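To: Husus users list
From: Husus Data Group, Plistach Laboratory
Date: 28 August 2018
Subject: Re: Towel subset, train/test split and the Collis results

Thank you for the question about the split. The earlier message is quoted below, with our reply after each part.

> We are trying to reproduce the towel result from the Collis report
> and our success rate on held-out starts is well below yours. Did you
> split by episode or by session? The readme says "random" and nothing
> more.

The split in the first release was made by episode. Episodes from the same session share a starting pile and, in many cases, the same towel, so a random split by episode places near copies on both sides. The group at Castellanos raised the same point in its own reply to this list. We have made a new split by session and retrained the baseline on it. The full subset holds 2,788 episodes. Of these, 545 are now held out for testing, and no session appears in both parts. The readme will be corrected with the next release, planned for December.

Users should expect lower numbers under the new split. The drop is largest for the first grasp and small for the later folding steps. We ask that any paper using the old split say so plainly, and that the two sets of results not be placed in the same table.

> Also, are the 230 episodes marked "B" safe to use? Some of them seem
> to have a different gripper width at the start.

They are safe to use for training with the corrected width file. In those episodes the zero point of the left gripper was set with the fingers slightly open, and the recorded width is therefore offset by a constant. The corrected file is in the same folder as the original - please do not apply the correction twice. We do not recommend these episodes for testing.

> Last, does your policy see both hands as one action, or do you
> train one model for each side?

The baseline predicts one joint action for both sides. We also trained separate models on the same data. They did well when one hand worked alone and poorly when the cloth had to be passed or held under tension, as the two sides drifted out of step. The joint model is slower to train but we consider it the better starting point for towels.

A note on labels, as several groups have asked. The first phase, "approach", covers all motion before either gripper touches the cloth, and it is the phase in which annotators disagreed most often. We reviewed 883 episodes by hand and settled on a rule based on the fingers alone, with no guess as to what the operator means to do next. With a crumpled white towel still in the gray basket, the left gripper's fingers pointing toward the basket and the right gripper's pointing toward the open table, the label turns on contact with the cloth, and the direction of the right hand has no bearing on it. Please use this rule if you add labels of your own, and report any episode that it does not settle.

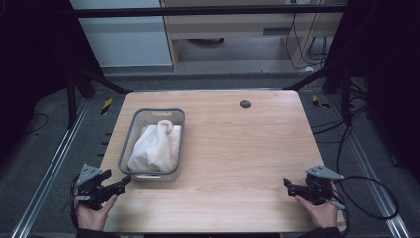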